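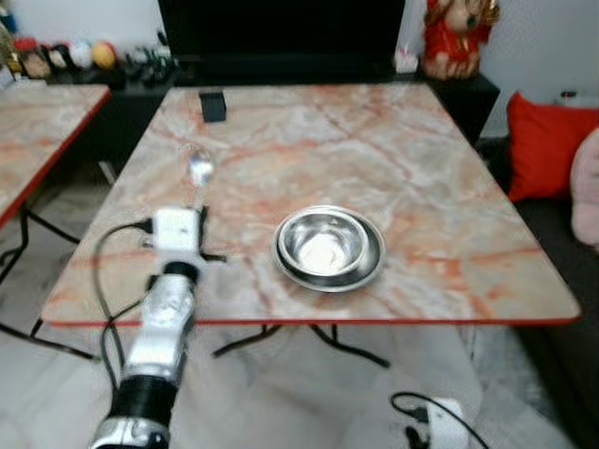
Slide 1. Folding or fixed? Marble-patterned top, black metal legs.

Notes for Salma Kettani, canteen furnishing session, 22/11/2018. Leave the title up until the doors are shut. Thank Jernberg for the room.

Say what the talk covers: tables, cutlery and plates for shared dining rooms, and what they cost to keep after the first year. Chairs are in Rasmus Vaher's talk after the break. Send chair questions to him.

Slide 2. The site. Somero, one dining room, 676 meals on a full day, two sittings. Tables are moved to the walls each evening. Most of the damage we recorded came from that move and very little from eating.

Slide 3. Edges. A top fails at the edge first. Water gets in where the trim meets the surface, the core swells, the trim lifts. Ask the supplier how the trim is fixed and whether it can be replaced on site. Tomaszewski quoted for new trim on 30 tables; the price is in the handout. Do not read it out.

Patterned tops hide scratches well. They also hide food residue, and cleaners working at speed will miss it. Suggest a raking light check once a week – a hand torch held low is enough.
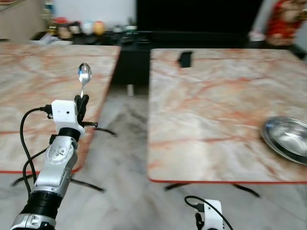

Slide 4. Spoon, bowl upwards.

Cutlery losses. We bought 2,000 pieces in March and replaced 510 of them. Spoons went fastest, then teaspoons. Forks hardly moved. Kacper Ziółkowski went through the waste bins for a week and found that most losses happened at tray scraping. A magnet over the chute catches some grades of steel and misses others, so test a sample before paying for one.

Pause here. Somebody usually asks about plastic. Answer: not costed, see the last page of the handout.

Slide 5. Thickness. Thin handles bend at the neck. Bent pieces do not stack and the baskets then wash badly. Specify the thickness in the order and measure the first delivery.

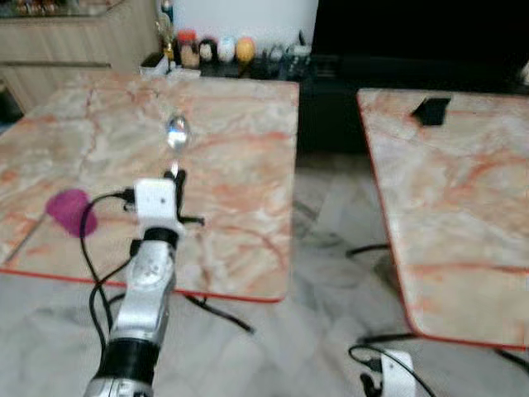 Slide 6. Spoon laid on a tabletop.

Noise. Metal on a hard top is the sound people complain of. Yee-man Kong took readings at both sittings with and without cloths. Cloths helped, but the laundry bill ended the trial. Soft ceiling panels did more and need no washing. Show the chart, give it time, move on.

Slide 7. Plates and bowls. Steel outlasts china in a room like this and can be dropped.
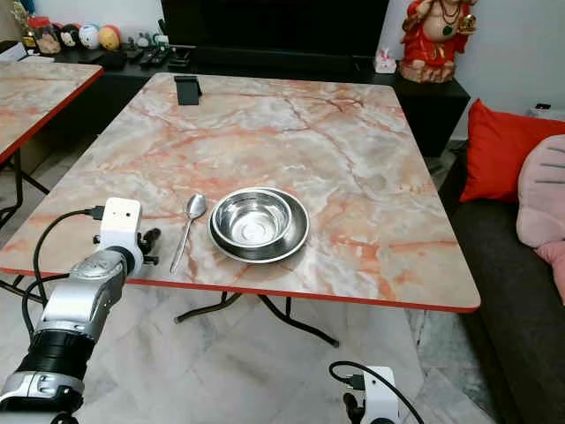

It gets hot, though, and diners carry soup further than the plans assume. Keep the serving point close to the seats or use trays. Iara Troncoso has the layout drawings if anyone wants them.

Drying takes longer than the machine makers allow for. Leave racks open, do not nest wet bowls. Water marks are mostly a rinse dose fault; Jonton will adjust the dose on request.

Slide 8. Contacts and handout. Questions until the bell, then hand over to Rasmus.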